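Boards > Home Workshop > Materials and Finishes

Yellow filament fading outdoors

hudeck_dan
I printed brackets for my rain gauge in bright yellow PLA last February. The south-facing ones have gone pale and one snapped at the screw hole. Is PETG enough or do I need ASA?

kartini_r
ASA. I've had ASA clips on a fence in Vallthorpe for two summers and the color has held.

Laur
Disagree. PETG is fine for a bracket that small, and it doesn't need an enclosure. The snap sounds like an overtightened screw to me. Use a washer.

kartini_r
He asked about fading too. My PETG lost color in one season.

Laur
Then paint it. A can of outdoor enamel costs less than a roll of ASA.

hudeck_dan
I'd prefer not to paint - the gauge funnel is right next to it. How thick are your walls, Laur?

Laur
Four perimeters. Infill hardly matters on something that size.

cunari
Cutouts don't have to make a part flimsy either. Leave decent material around each opening and round the inside corners where you can.
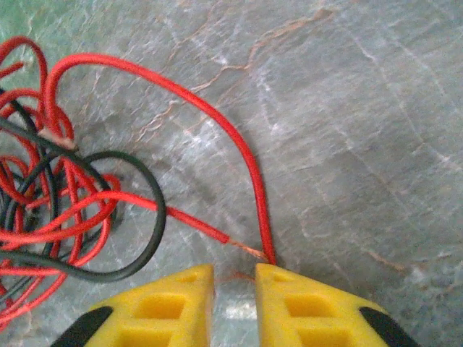
Yellow parts with rectangular cutouts

hudeck_dan
OK, I'll do one bracket in each material and leave both up through the summer.

kartini_r
Put them on the same side of the post or it won't tell you much.

Comments (2)

Amra Begović: Dark colors get hot in direct sun. Mine sagged in black PLA.

post_hole: Washer fixed it for me too. Still PETG.

Recent threads
Drying filament in a food dehydrator (2903 views)
Best glue for ASA? (1472 views)
Gauge funnel keeps clogging (300 views)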